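Bench Notes - White Tops, Gloves, Trays
Posted Friday, December 23, 2022
Filed under: Workshop, Cleaning up

Quick one before the holidays. Got a pile of mail after the October page asking about the table top, so table top first, then gloves, then whatever else I get to before the store closes.

The top

Go white. Mine was bare brown board for years and I lost every dark screw I ever put down on it. White shows everything - screws, crumbs, the drip of oil you were about to put your sleeve in. Matte if you can get it. Gloss throws the lamp right back in your eyes.

Wipe down at the end of every session, not the start. Warm water, drop of dish soap, soft cloth, then a dry cloth. No scouring pads. Once the surface is scratched the dirt moves in and stays.

Black scuffs: pencil eraser, the plain kind. Then a melamine sponge with barely any pressure. Rubbing alcohol on a rag for marker and tape goo, but try a corner first. Don't go near paint with it.

Glue drips - leave them. Let them set, then push them off with a plastic scraper or an old store card. If you smear wet glue you own that smear forever.

Old top gone yellow? Sometimes it's only grime. Clean one small patch properly and compare before you go buying anything. If it really is yellow, paint or replace. The lumber place in Skeltden will cut a panel to size if you bring measurments on paper. They will not do it over the phone, I've tried.

Edges. Tape them or sand them, 800 grit for the last pass. Forearms will thank you.

Gloves

Thin ones for handling parts. Thick ones for hauling. Don't try to make one pair do both.

Fit matters more than brand. If there's a flap of empty glove past your fingertip you'll pinch the glove in everything you pick up. Try them on in the store, pick up a coin off the counter. Can't get the coin? Wrong size.

Black hides dirt, so wash or change them on a schedule and don't go by looks. I have 2 pairs on the go, one on the hook and one in the wash. Turn fabric ones inside out to dry. Coated ones flat, never on the radiator. The coating goes sticky and that's the end of them.

And gloves OFF for anything that spins. Drill press, grinder, lathe, all of it. Roll the sleeves up too while you're at it. 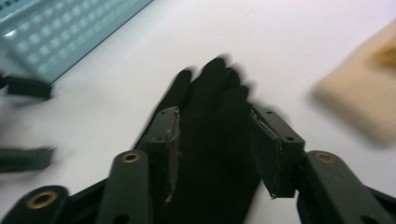

Check the fingertips every so often. That's where they go first, and once there's a hole you're just picking up grit and dragging it all over the white top. Index finger and thumb, always. Can't patch it worth a darn. Cut the cuff off for a jar opener and bin the rest.

Trays

One shallow tray at the back of the table for things in use. One. If you have five trays you have five piles.

Bright colors are best. Blue is good, orange is good. Black trays are useless for black parts and I don't know why the stores are full of them. Butt in Drustolbridge usually has a bin of colored ones near the registers, cheap, the lids never match but who cares.

Line it with a scrap of non-slip shelf liner so stuff doesn't skate around when you bump the table. Pull the liner out and shake it over the trash once a week.

Empty it at the end of the day. All of it. Anything you can't name goes in the mystery jar, and the mystery jar gets tipped out twice a year.

Rubbing strips and pads

Anything with a grip strip or a felt edge - clamps, jaws, vise liners - look along the edge now and then. When it starts to fray, trim the loose threads with sharp scissors, don't pull. Pull and you get the whole strip.

To replace: peel, clean off all the old adhesive, let it dry, press the new one on and leave it overnight. Do both sides together so they match. Kedberg strip is what I've been using, comes in rolls, cut with a fresh blade.

Metal eyelets and rings

Dull brass ones clean up with a little lemon juice and salt on a cotton swab. Rinse, dry straight away. Don't let the juice sit. Scuffs you can leave alone, they don't hurt anything.

If a ring is loose and turns under your finger, replace it now, before it drops out somewhere you can't reach.

Last thing, lamps. 2 small ones, left and right, beat one big one overhead. Kills most of the shadow from your own hand.

Ok out of time. Drawer dividers next page, I have not forgoten.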